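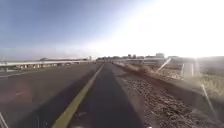 5 minute read

A first contract at Reinholz, and what it says about the schedule

If you have been reading this newsletter since last winter, you will remember that I keep coming back to the Reinholz distribution center over in Lusance, maybe more often than some of you would like. I have a soft spot for the place. It is one of those buildings you can drive past for years without giving it a thought, and then you get to know a few people who work there and you can't go by without wondering who is on shift.

So I am very happy to report that the workers there have a contract! The vote was held in the break room over two shifts, and the final count was 142 in favor and 47 against. There are 285 people in the unit, so quite a few didn't vote, and I'll come back to that further down. But a yes is a yes, and this one took nine months of bargaining to get to, on top of all the months it took to win the union election in the first place.

Most of the write-ups I have seen go straight to the wages, and I understand why. Everyone gets a raise, with the bigger bumps going to the people who have been there longest, and the night crew finally gets extra pay for working nights. Those are good things and I don't want to rush by them. Anyone who has tried to pay rent in Lusance lately knows that a raise is a raise. But if you sat down with the people on the dock last summer and asked them what they were angry about, most of them started with the schedule, and that is the part I'd like to spend some time on here.

For those just joining us, Reinholz switched over to a scheduling program called Clarar a couple of years ago. You get your shifts on your phone. In the beginning plenty of people liked it, and I think it's fair to say so. You could see your week without walking over to the bulletin board, and if you wanted to pick up hours you could do it from your couch. The trouble was that the week kept changing. A person might go to bed with an eight o'clock start and wake up to find it had moved to six, with a little notice on the screen saying the change had been accepted. Accepted by whom, was the usual question. Silence counted as a yes, and if you didn't show up at six, you got a point, and enough points meant a meeting with your supervisor that you did not want to have.

I heard a lot of stories about this, and I'll pass along just one. A woman on the packing line (she asked me to leave her name out, and I am glad to) had her mother watching the kids on mornings she worked early. Her mother is a good sport but she doesn't drive, so each early shift meant a trip across town the night before to fetch her. When a shift moved at ten at night, there was no fixing it. She told me she used to keep the phone face down on the kitchen counter after supper – as if not looking at it would help.

Now to what they won. Under the new agreement, schedules have to be posted two weeks ahead. After that, the company can still ask for a change, but it has to be an actual question, and the worker has to actually answer it. No answer means no. If a manager changes a shift inside the two weeks and the worker agrees to it, there is an extra hour of pay attached. Points can't be given for missing a shift you never agreed to, and the old points that came from those moved shifts are going to be wiped off people's records. That last piece came very late in the talks, and from what I hear there was a good deal of cheering in the parking lot when word of it got out.

There is a grievance process too, with steps and deadlines, and it's spelled out in plain enough language that I was able to follow it over one cup of coffee. I would encourage anyone working there to read it before you need it. Ask a steward for a copy. They have stacks of them and they would be pleased to see the stacks go down.

What they didn't get is worth a few words as well. Temporary workers, the ones who come in through the agency for the holiday rush, are not covered. The union asked for it, and the company wouldn't move, and in the end the bargaining team decided it wasn't worth losing the rest over. Some of the no votes came from people who thought that was the wrong call. Others came from folks who didn't want a union to begin with, and a few, I'm told, were from longtime forklift drivers who felt the raises at the top of the scale should have been larger. I have talked with people in all of those camps and I found every one of them reasonable company. You can be glad about a contract and still think it has a hole in it.

As for the people who didn't vote, I have heard different things. Some were on vacation, some were out on leave, and a fair number on the weekend crew say they never got the word about when the table would be open. The local has said it will try a third voting time at the next one, early in the morning as the night crew is heading out, and I think that's a sensible thing to try. If you were one of the people who missed it, please do tell your steward what got in the way. It's easier to fix when somebody says so.

I should mention Haninum too, as several of you have written in to ask. That is the smaller warehouse on the other side of Lusance, and yes, they use the same scheduling program, and yes, there has been some talk. As far as I know it is only talk at this point. Nobody has filed for an election, and I'd rather not get ahead of the people who work there by guessing at what they'll do. What I can tell you is that a handful of them came to the potluck in October and asked very good questions, mostly about how dues work and whether you can be let go for signing a card. For the record, federal law generally protects your right to sign one, and if you are worried about your own case, it is best to talk it through with an organizer or a labor lawyer before things get tense.

The agreement runs for three years. The raises show up in the second paycheck after signing, so don't panic if the first one looks just the same as always. The two-week posting rule takes a bit longer to start, so that the managers can be trained on it and Clarar can be set up to stop treating silence as a yes. In the meantime, the stewards are asking people to take a screenshot of their schedule whenever it is posted and again if it changes. Keep them in a folder on your phone, or email them to yourself if your phone is as full as mine is.

There will be a get-together for Reinholz folks and their families at the union hall, with the date still to be settled, and I have been asked to bring the bean salad again. Children are welcome, and so are people who voted no. If you can lend a folding table or a big coffee urn, write back to this newsletter and I'll pass your note along.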